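Noltville Fall Tea Swap: Your Questions
30th October, by Gwilym Hughes

What is the swap?
Bring tea you like, go home with tea you've never tried! Leaf, bags and bottles are all welcome.

How much should I bring?
Anything up to 200 grams of leaf, or one sealed box of bags. Last time we had 36 tables and I still didn't get round them all.

Do I need to know a lot about tea?
Not a bit. Half the fun is asking (people at the oolong tables will talk for an hour if you let them).

Can I bring homemade blends?
Yes please! Write every ingredient on the packet, nuts and dried fruit especially.

Is there hot water?
Plenty, at both ends of the Kemeys Hall. Bring your own cup.

What about bottled tea?
It gets its own table this year, and I'm thrilled. Citrus peel and oolong is a lovely match, so start there.

When is the next one?
January. Date to come.

Comments
Mevow: Can kids come?
Gwilym: Of course, there's a fruit tea corner!
teapot_lid: Still drinking the smoky one I got last year. So good.
Mevow: Great, that's three of us then

Related
Storing leaf tea through winter
Zokesov black tea: a first taste
How to read an oolong label
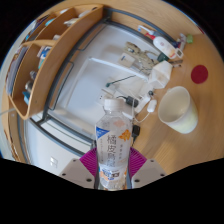 Orange-peel oolong, bottled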